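Kotia hand and wrist camera kit – gallery

The Kotia kit from Gatti is sold as an add-on for arms you already own. It comes with a hand, a small camera for the wrist, the cabling and a license for the Nukik software that records from it. We are showing the kit doing household jobs, as most of the people who write to us want it for kitchens and small offices. Azadeh Esfahani set up the tasks and wrote the notes.
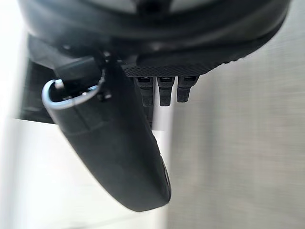 The wrist camera is the part of the kit we get the most mail about. It focuses close, which matters in the last stretch before a grip, when a camera higher up loses sight of the object behind the fingers. At this range small things fill the view, and the silver ring at the top of the black fob shows up clearly, with a bright highlight along its curve. The gray surface on the right is soft, and software that expects sharp backgrounds will need some adjusting. The camera weighs 60 grams and adds 12 millimeters to the wrist.

Dish work is the second task. Ditolska, the shop that lends us arms for testing, suggests 200 recorded runs before you judge a setup. Azadeh thinks that is low for cups – she would plan on 800 if the cups come in different shapes. Rack spacing also makes a difference, so keep the same rack for the whole set.
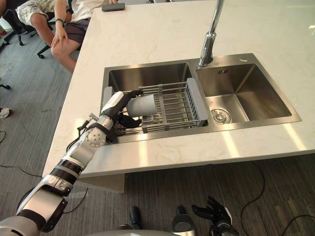
Can the hand be bought without the camera?

Gatti sells the hand by itself, with the same cabling. The Nukik license is left out of that version, and the camera can be added later using the mounting plate already on the wrist. Orders placed in October ship with the newer plate.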